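Skestel demonstration set: questions we keep getting

Why 300 demonstrations of one tabletop task?
Vasseur's pitch said 28 would do. We doubted it and still do. Most of the 300 went to changing the layout between runs.

Do the objects matter?
More than the sales material admits. A mug has a handle, a plate has a rim, and a plush toy gives when you squeeze it. Success on one says little about the others.
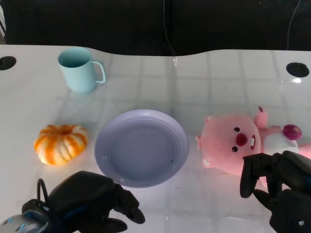
Is a glossy table a bad idea?
Maybe. Overhead lights show up in the white surface, and Afshin Sadeghi wanted a matte cover. We kept the gloss. A model that only works on a matte table isn't much use to us.

Do you throw out failed runs?
No. Eun-ji Cheon tags them and they stay in the set. Be wary of any set with no failures in it.

Will it work in my kitchen?
We have no evidence that it will. Please don't cite us as saying so.

Who do I ask for access?
Joon-young Moon. Expect a reply in November.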